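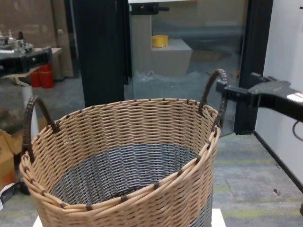

When should you turn up for a lantern festival if you want decent pictures? Get there while there's still blue in the sky, so an hour before the first lantern is lit if you can manage it.

Right, so that's the question I get most, and I'll start with Lilby because it's where I got it wrong. I arrived in full dark, took 213 pictures and kept 4. Pause for the laugh, then show the bridge one.

The next September I went back with a plan – tea at Kovács at the bottom of the hill, then straight up to the wall by the river. You see the whole procession come round the bend twice from there, and the kids at the front always wave!

Settings, quickly, for those who want them. I shoot at 1/25 of a second when people are walking slowly and I don't mind a bit of blur in the lanterns. No flash, please. It kills the glow and annoys everyone next to you.

Then Useo. Smaller, colder, much better food. Mention the last bus back (I missed it). Evero is the one to take grandparents to, as it's flat all the way and there are benches.

If we're running late, skip Evero and go to the slide with the drummers. Questions after that, and the sign-up sheet for the next trip is by the door.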